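Kirnlow open day, October - notes for the 10:30 talk

Welcome. Two arms, one cell, one shared task: bottles into the wastebasket. Give the cycle limit (60 seconds per item) before any questions.
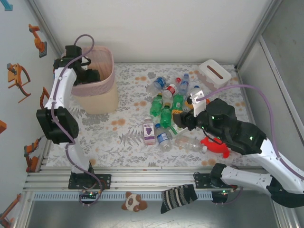
Lucie Desjardins
Cell integration lead, Turcotte

Each arm has its own controller board. Planning runs on Cevola - one planner for both arms, 43 ms per update. Mention the 453 logged runs, then pause.
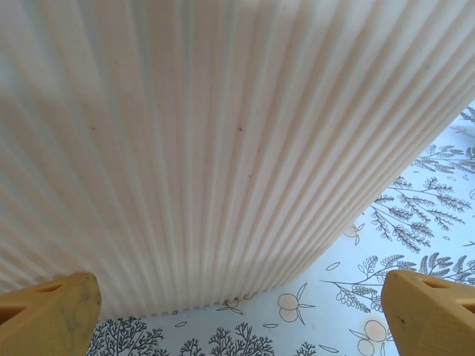
Grasp planning on soft goods is still the weak point. Irnetti's depth filter drops returns on repeated folds. Pleats as tight and even as these give it ridge after ridge to mismatch, and the printed cloth behind adds edges of its own. Current grip force limit is 66 percent. Take questions at the rail.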